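Home Explore Notifications Messages Bookmarks Lists Profile More

Forough Soltani

ok people keep asking how its going at Pettigrew since the robots came in so, thread. typing this on break, sorry

1/ I've been on cup prep nine years. Lekdale building, second floor. Before June it was four of us at one long bench doing 2,000 cups a shift – pick up, check rim, turn, set down. all wrist

2/ now there's the two-arm station from Rultelo. It does cups. I do the station. Same pay grade, different shoes hurt lol

3/ first week it managed 39 in a shift. Thirty nine!! Dee had that before her coffee. everybody relaxed a bit. probably too soon

4/ last Sunday, 901. so yeah
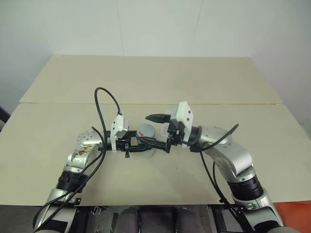

5/ the part I did not expect is how much is just watching. Two arms, one cup, you stand there with your hand near the stop button. My wrists feel great. My back and my brain, less so

6/ also who gets blamed now. Used to be if a cup went out bad it had a bench number on it. Now there's a form for "station error" and guess whose name goes at the bottom of the form

7/ nobody got laid off, want to say that clearly. But two from our bench moved to packing and they didn't ask for packing. It's colder down there and its further from the bus. That counts

8/ training was a day and a half from Fornumell. good trainer, talked fast. Most of what I know I got from teh night shift leaving notes taped up

9/ management target is 800 a shift steady before they buy a second one. We asked what happens to the rest of the bench after that. "We'll look at it." ok

10/ things I'd ask for if anyone upstairs reads this – a stool. Real rotation, two hours watching max. And put the people who did the job in the room when you set the numbers

11/ do I hate it, no. Kind of like it when it gets a run going. I miss talking though. Four people at a bench you talk all day

breaks over, will answer replies tonite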